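Off-campus and on my mind

April 29, 2018

I meant to write this back in February, when the heating went out at Brata and half my second-years came to class in their coats, but then there was marking, and then there was more marking, and you know how it goes. So it comes to you late, with a cup of tea beside it.

For those who have only come here for the bread recipes (hello, you are very welcome), my other life is teaching drawing and model making at the college in Pendidstead. I have done it for 19 years. Most of that time I thought my job ended at the studio door. The students went off to wherever they lived, and I went home to my dog and my radio, and we all met again in the morning.

What changed my mind was a young man I will not name, who stopped coming to my morning group. He had been one of the chatty ones. First he was late, then he missed a session, then he missed a couple more, and I did what I had always done and put a cross next to his name. It was Radek Zeman, who teaches printmaking across the hall from me, who asked if anyone had gone to see him. I remember feeling quite put out by the question! It hadn't crossed my mind that this was something a person could do.
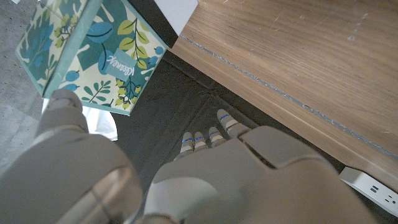

Radek and I went over together in the end, on a miserable wet afternoon, with a bag of oranges and no plan at all. The student was living in one of the rented rooms past Cerano, the coffee place, up a long flight of stairs. He was all right, I'm glad to say, though he was very low and very tired and hadn't had a proper conversation with anyone in far too long. We didn't say anything clever. Radek talked about ink for a while. I asked if he would mind my telephoning the counseling office while we were there, and he said he wouldn't mind, and so I did.

He finished his course, by the way. He sends me a card at New Year, and his handwriting is still dreadful.

Anyway, I started asking about who keeps an eye on the students who live out. The ones in Ogilvie Hall have a warden and a common room and a kitchen where somebody is always burning toast. If you go quiet in Ogilvie, sooner or later a neighbor bangs on your door to borrow a pan. We have more than 1000 students at the college and only 200 of them have a room in Ogilvie. The others are in lodgings and spare bedrooms and places like Brata, where you can share a landing with someone for a year and never learn what they study.

I took all this to Juraj Šindelář, who runs student services and who has more patience than I do. I came in with my voice already raised, I'm afraid, and he let me get to the end, and then he showed me what he had to work with. It was a short meeting after that. There wasn't any money. But he said that if I could find a few staff willing to be a name and a phone number for a small group each, he would get us trained properly and make sure we knew exactly when to hand things over to the counselors.

So we have 12 of us now, from all over the college, including a lovely woman from the payroll office who turns out to be the best listener of the lot. We each have a handful of students who live out. We drop them a note at the start of term, we meet them for coffee if they want it, and if somebody's attendance falls off, we pick up the phone before anybody sends a warning letter. I was nervous about that last part. I thought they would find it nosy, and a few of them do, and they tell me so, and then we talk about something else.

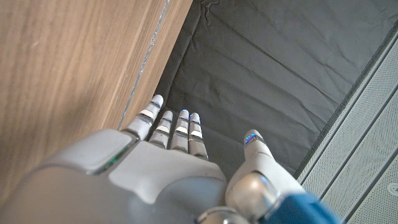 What should you do if you're worried about a student you know and you have no training at all?

Ask them how they are doing, in private, and give them time to answer. If you are worried they might be thinking of ending their life, ask them that directly and calmly. Asking won't put the idea in their head. Then help them reach the counseling service, a doctor or a crisis line, and if they are in danger right away, call the emergency number and stay with them.

I had to practice saying that second part out loud, in a training room, to a colleague from the geography department, and I went bright red. Do practice it if you get the chance. It came out much more easily when I needed it.

We are looking for a few more people for the fall, so if you work at the college and you're reading this, come and find me in the studio, or leave a message with Juraj. You don't need to teach. And the rye loaf I promised is coming next week, as soon as I work out why the last one sank in the middle.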